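Gatix
Careers > Open roles > Controller Comparison Engineer (fixed term)

Controller Comparison Engineer, Nirholm

14 months, full time, on site with one day a week at home if you can bear to be parted from the arms

We compare controllers for robot arms. A customer arrives with a job their arm does badly, two or three suppliers swear their controller will do it well, and we find out who was exaggerating. Usually everyone was, by different amounts, and we write that down in a report with graphs.

The post sits in the insertion group, which spends its days putting flat things onto small pins. If that sounds dull, we should say that we have a shared folder of 940 failed attempts and people look through it at lunch.

What you would be doing

Most of the first half of the contract is the Maltgate comparison: 4 controllers, one board, one fixture, the same starting positions for each. All of it is run in simulation first, and the two best go on to the real bench. You would own the simulated side. That means setting up the runs, keeping the contact settings sensible, and refusing to let anyone (including us) tune one controller for a week and the others for an afternoon.

You would also:

Write the scoring. At present "seated" means whatever the person on shift thinks it means.

Work with the bench team on gripper fingers. We have two shapes we like and a third that Finn Fröhlich likes.

Keep a log that a tired person could follow.

Present results to customers, some of whom will have brought their own slides to explain why the results are wrong.

What we need from you

Solid Python, and enough C++ to read a controller and wince in the right places. Some time spent with a physics simulator, any of them, long enough to distrust it. A working grasp of force and impedance control. You should be able to explain to a non-specialist why an arm that can repeat a position beautifully may still miss a pin.

A degree is welcome and so is its absence. The last person in this post came from repairing church organs and was very good.

What would be nice

Experience with two-finger grippers on thin parts. Statistics beyond the mean. Any feeling at all for when a friction value has been made up.

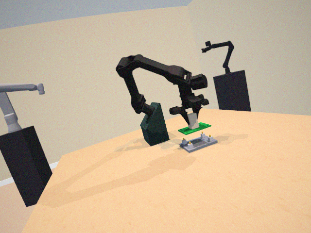
The real bench is two floors down and noisier. You would be there perhaps one morning in five, more towards the end of the project, when simulation and bench start to disagree and each team suspects the other. We ask that you go down and look before sending the email.

Pay and conditions

Grade 4 on the Gatix scale, reviewed each May. Pension, bicycle storage, a canteen that closes at two o'clock without mercy. The Laitinen building has a lift and step-free access throughout, apart from the roof terrace, which has a view of the car park. Part-time applications are fine if you can manage at least three days.

We can't offer relocation money for this one. We asked.

How to apply

Send a CV of no more than two pages and a short note about a test that went wrong and what you changed afterwards. The note matters more than the CV. Please don't send a video with music on it.

Last time we had more than 41 applications and read every one, so give us a fortnight to reply. Shortlisted people get a paid half-day exercise: we hand over a set of run logs from two controllers and ask which you would recommend, and how sure you are. "Not very" is an acceptable answer if you can show your working.

Interviews are in person at Nirholm or by video, whichever suits you. You will meet Finn, who leads the group, and two people you would be working beside. Finn will ask about fingers.

Questions before applying can go to the insertion group through the contact form. Choose "Jobs" from the menu, as "General" goes to sales and they will try to sell you something.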